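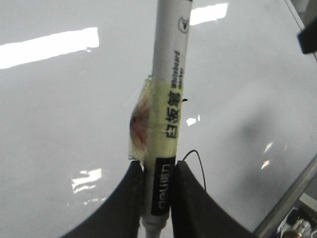
3.2. El rotulador como bien común

Figura 2. Rotulador blanco para pizarra (deli), con una vuelta de cinta translúcida amarillo verdosa en la zona central y una mancha pardo rojiza visible bajo las capas.

De los 655 objetos inventariados en las aulas de Rolland, hasta 300 llevaban alguna reparación o marca añadida por sus usuarios. El rotulador de pizarra ocupa en este conjunto un lugar modesto y bastante disputado. El cuerpo del ejemplar de la figura 2 declara su función en dos idiomas, «Whiteboard marker» y «白板笔», precaución generosa para un objeto que casi todo el mundo reconoce y casi todo el mundo se lleva. La cinta es harina de otro costal. Forma a un lado una solapa arrugada y deja leer los caracteres chinos – cortesía poco frecuente en nuestro corpus, donde lo habitual es tapar justo lo impreso.

Guillot clasifica estas envolturas como marcas de propiedad; Sawatzky prefiere hablar de arreglos sin avería. Mantenemos ambas categorías, y en la mancha no entramos: el protocolo no preveía análisis químicos y ninguno de los autores se ofreció.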